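Come teach our robot hand to pick things up (paid, spring sessions)

Posted 14/04/2023 by Jolene Brunton, Skendasus

Hi! I run the teaching sessions at Skendasus, and I'm looking for people who'd like to spend a few mornings or afternoons driving a robot hand from a few feet away. You don't need to know anything about robots. You don't need to be good at video games either, although people always ask me that first (my own record with games is terrible and I do fine).

The job is easy to explain and a bit harder to do well. You stand or sit near the table with a controller, the hand follows what you do, and you get it to pick up ordinary store goods, turn them over and put them down where the task card says. We save the whole run. Later on, Tomoyo Honda's group trains the hand on all those runs so it can try the same thing by itself. We have 3162 good runs so far and want to be at 4000 before we move on to the next set of goods, so you can see there's still plenty left to do!

Most of the current cards are about soft packages. Boxes went quickly. Soft things in plastic wrap slide and sag and fold over just as you think you've got them, and that's where we need lots of different people with lots of different ways of doing it. Some of you will come in from the side, some of you will pinch from the top, and one of our regulars likes to nudge the package around for ages before she commits. All of that is useful to us. 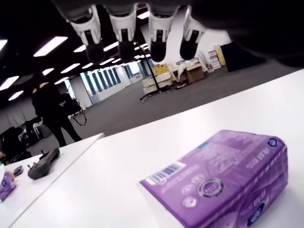 The hand over the table at our Fullmont space, with one of the purple packages.

Fullmont is a big open room with a gray carpet and tall windows, and it's more of a workroom than a lab. Expect boxes. You can wear whatever you like as long as your sleeves stay out of the way, and you're welcome to leave your coat and bag with us or keep them on you.

What a session looks like: Kirsty Ngata or I will show you the controls, then you get a practice stretch that doesn't count for anything — drop as much as you want. After that you work through the cards at your own speed, with a break whenever your hands get tired. If a run goes wrong, say "scrap" out loud and start over. We do keep some of the messy ones, so please don't feel bad about them. A fumble followed by a nice recovery is about the best thing you can give us.

Who we're looking for:
Adults who can commit to five sessions
Left-handers, please, we're very short on left-handers
People who are patient with small repeated jobs
Anyone who packs, sorts or stocks shelves for a living (you know things we don't)

If you use glasses, bring them, since depth is the tricky part. If you have limited movement in one hand, get in touch anyway. Birsen Uysal has set up the controls for one-handed use before and is happy to do it again.

Pay is 700 dollars for the full set of sessions, paid after the last one. If you have to drop out partway we'll pay for the sessions you did. We record the hand, the table and the controller movements, and people in the room can end up in the recordings too, so there's a consent form to read and sign before you start. Ask me for a copy ahead of time if you'd like to go through it at home.

There will be a second round in November with the Gumia kitchen tasks. Anyone who finishes this round gets first pick of the slots.

To sign up, write to me at the Skendasus front desk with "hand sessions" in the subject line. Tell me which hand you write with, whether mornings or afternoons suit you, and whether you've done anything like this before (no is a perfectly good answer). Manaia Rewi handles the calendar and will write back with open times. The entrance is on the Tapsell side of the building, and the bell is quiet, so press it twice.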